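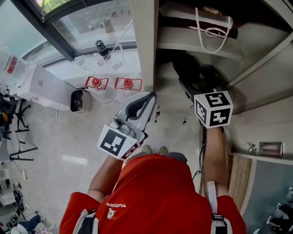 Paper shopping bag

A paper shopping bag is a bag made chiefly of paper, given away or sold by a shop so that a customer can carry purchases home. It is distinguished from the grocery sack by having handles, from the gift bag by having been acquired without anyone's birthday being involved, and from luggage by the weather. The type with rope handles, a stiffened top edge and a printed band of color is usually called a carrier bag in the trade and a "nice bag" everywhere else.

Most paper shopping bags are used for their intended purpose once, over a distance that can be very short. They then enter a second period of service, generally much longer than the first, in which they stand on a shelf. This article deals with both.

Construction

The body of the bag is a single sheet, folded into a tube and glued along one side. The bottom is closed by a set of overlapping flaps, also glued, and often covered on the inside by a loose rectangle of card. The card spreads the weight of heavy goods and is the first thing to be lost.

Along each side runs a gusset, a lengthwise pleat that lets the bag open into a box shape and fold flat again. A new bag folds flat along the creases provided. A bag that has been used a few times folds flat along creases of its own choosing, and stays about as thick as a sofa cushion.

The top edge is turned over to the inside, and sometimes backed with a strip of card. This hem carries the load from the handles into the walls. In cheap bags the hem is narrow and unreinforced, a saving that is passed on to the customer somewhere in the parking lot.

Paper

Two broad families are in use. Brown kraft paper is strong and shows its fibers. White paper, bleached and often coated, takes print more sharply and is preferred by shops selling clothes, perfume, chocolate and other things that people like to be seen carrying. Coated paper resists a light drizzle, while uncoated paper records it.

Weight of paper is chosen according to what the bag is expected to hold. What the bag will in fact hold, over the following years, is not considered.

Handles

Handles fall into four common kinds.

Die-cut handles are simply holes in the bag wall, sometimes reinforced. They suit light goods and small hands.

Flat handles are strips of folded paper glued inside the hem. They are found on bags for takeout food and tend to come away one end at a time, which gives the carrier a few seconds to think.

Twisted paper handles are paper cords, glued under a patch. They are strong for their cost and leave a clear impression of themselves across the fingers.

Rope handles are cords of cotton or synthetic fiber, passed through holes in the hem and knotted inside, or fixed with small tips. White rope on a white bag is a traditional choice. Being soft, rope handles do not stand up when the bag is put down. They fall outward, and on a high shelf they hang over the edge, where they can be used to pull the bag down and often are, by accident.

Printing and color

Decoration ranges from a small name in the middle of one side to full coverage inside and out. A solid band of color across a white ground is an economical middle course: it can be recognized from across a street, uses little ink and goes with any season. Dark red is a durable favorite because it looks festive in winter and merely serious the rest of the year.

Shops that change their name tend to leave bags behind in the population for a long time. Bags from the stationery chain Manríquez, which gave up its last branch some years before this article was written, can still be found in the town of Trumdale, mostly holding other bags.

Capacity

Makers rate their bags by volume and by safe load. The Milau company, a maker of retail packaging, sells its rope-handled line in minimum orders of 500 with the shop's own printing, dropping in unit price at 1,000. A shop that orders 1,000 to get the better price may be recognized by the enthusiasm with which it bags a single pair of socks.

In home use, volume matters less than shape. A tall narrow bag keeps bottles upright and swallows everything else. A wide shallow one shows its contents at a glance but takes up the whole shelf. The best all-round bag is felt by most households to be the one they gave away last month.

Storage in the home

Almost every household that shops in person keeps some paper bags. Three systems are usual, and most homes run more than one.

In the flat system, bags are folded and stacked upright in a gap beside a cabinet or appliance. It is tidy, and favors whichever bag is at the front. The ones behind are not used and may in time be regarded as part of the wall.

In the nested system, all bags are put inside one bag, chosen for its size and strength. The outer bag is thereby removed from use for good. Since it was the best of them, some writers consider the system self-defeating.

In the open shelf system, a bag stands opened, on a shelf or in a cubby, and is used as a container. This is the usual arrangement in built-in cabinets without doors, where compartments are too deep for small objects and too shallow to be called a closet. The bag works as a drawer that nobody had to install. It keeps chargers, warranties, spare bulbs and single gloves out of sight while leaving them in the middle of the room.

The upper shelf is generally preferred. Lower compartments get less light, and are given over to things that are dark, heavy, or reached for by feel.

The bag as a category

A bag on a shelf soon acquires a subject. At first this is precise ("the things for the post office") and later it widens ("things"). Home organizer Rigoberto Aguirre, whose pamphlet The Open Shelf was issued by the Mondimbridge adult education center in May, recommends that no bag be allowed to stand for longer than a season without being emptied onto a table. He lists four classes of object that will be found: items that belong in the next room, items to be returned to a person, items to be returned to a shop, and one item that had already been replaced.

Aguirre also advises against moving a standing bag from a shelf to the floor "just while we clean the shelf." His readers are told to clear small items first, meaning the jars, fittings, bottles and other residents of nearby ledges and sills, then take out the contents of the lower compartments, and lift the bag last with one hand under the base. The handles are not to be trusted if the contents are unknown.

Window sills deserve a note of their own. They receive objects that were on their way to the bag. A small bottle put down on a sill beside a cabinet will commonly stay there until it is dusted around, after which its position is considered permanent.

Failure

Paper bags fail in a small number of ways. The bottom opens when the glue has been dampened, typically by a carton of milk. The hem tears at the handle holes when a load is swung. The side splits where a box corner has been pressing on it, and in this case the bag gives fair warning, as a pale crease appears first.

Failure on the shelf is rarer and slower. Paper that stands in strong window light yellows and grows brittle, and white bags show it sooner than brown ones. A bag that has leaned against a wall for years may keep the lean after being moved, like a retired sailor.

Reuse and disposal

Plain paper bags can go in with household paper for recycling in most places, provided they are dry and clean. Rope handles should be pulled out first, along with any metal eyelets. Heavily coated or laminated bags may not be accepted, and local rules vary.

Other uses include covering schoolbooks, lining shelves, carrying lunch, and wrapping parcels with the print turned inward. Rope handles saved from old bags are good for tying up tomato plants. Most saved rope handles are kept in a bag.

Collecting

There is a modest collectors' market for printed shopping bags, chiefly those of closed department stores. The museum of local trade in Mondimbridge holds around 300, stored flat in drawers, with handles laid to the left. Duplicates are sold at the front desk, and purchases are handed over in a plastic bag.

See also: Gusset; Kraft paper; Open shelving; Junk drawer; Bag for life

Last revised 2020-07-09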